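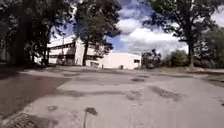

Good morning. My subject is the ground between our buildings, and why I ask for money to repair it. Most visitors look at the trees and the white building. I want you to look lower, at the asphalt, with its dark patches where it was repaired or has broken away. Each patch has a different age and a different height. For a person who pushes a cart, this matters every day. (Pause. Ask who has pushed a cart here.)

Second point, the numbers. The Bragança site has 3,191 square meters of paving. Érica Fontes walked all of it in May with a measuring wheel, and she marked 752 square meters as urgent. I thank her -- it was hot work.

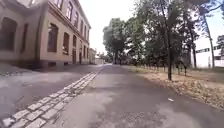
Our proposal is to begin with the routes people use most, and to leave the parking area for next year. Where there are granite stones beside the asphalt, we keep the stones. They are old and they are still good. Only the joints need cleaning.

Madeck offers to do the urgent part in 60 days. Prunell asks for 74 days, but they would work in the evening, after the offices close. I prefer Prunell. Washington Moura prefers Madeck, and he will explain his reasons after me. (Give him the microphone before the questions.)

Last thing: please send complaints about holes to Jucélia Caldeira, with the place written clearly.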